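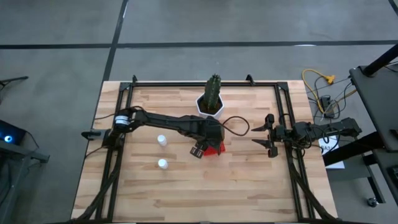 Monday, bench notes: oil finish trials

Second coat went on the Storine test boards at 9:15. Wiped back after 20 minutes with cotton rag. Boards 1 to 4 are the Storine hard oil, 5 to 8 are the Prorkevell wax blend, all cut from the same maple offcut and sanded to 180.

Room was at 70 F when I started and 74 by lunch. Left the fan off so the two sets dry under the same conditions.

Board 3 has a dull patch near one end. Probably glue squeeze-out I missed. Leave it in the set but don't use it for the water ring test.

Wax blend drags more than last time. The can has been open since October, so I ordered a fresh one from Kendero. If the new can spreads the same way, it's the product and we stop using it on tabletops.

Next:
- light scuff with gray pad tomorrow morning, both sets
- third coat on even numbers only
- water rings at 1, 4 and 12 hours once cured
- rub test, 1,000 strokes first, then 3,000 on whatever is still holding up

Used rags are in the water can by the back door. Please don't move the boards off the rack.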